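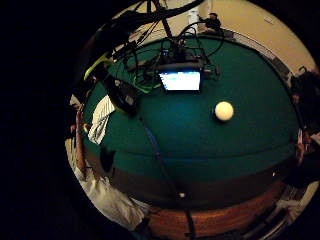

Moving the cell onto the pool table

The bench we had been using went back to its owner in September, so the whole Tastmont setup now lives on the pool table. The felt is flat, the rails stop things from rolling off, and the table is heavy enough that it doesn't shake when somebody leans on it. I would still rather have a bench.

Most of the first afternoon went on cables. They are all piled at the far end for now - black ones mostly, plus the yellow-green and green ones, and one thin blue line that comes back over the near rail. I want that blue one moved. It crosses the felt right where a sleeve goes past, and I have caught it 2 times already.

The small screen stays in the middle of the pile so whoever is working from the near side can read it. One white ball is our test object. It is easy to find against the green and there is nothing on it to snag.

Notes for whoever does the next round:

Power up the controller first and give it 5 minutes before opening the Claritz software. If you start them together it loses the encoder offset and you have to home everything again.

Check both finger pads for wear. We changed the last pair at 2,000 cycles and they were already smooth at the tips.

Brush the felt before a session. Lint gets into the linkage, and cleaning that takes longer than the brushing.

Marisol Salazar has the spare pads and the small hex keys. She also wants the cables tied into 2 bundles, power and data, before we add anything else - I agree, and I have ordered the ties. The Naseri bracket still hasn't come, so the mount is on its old screws until it does.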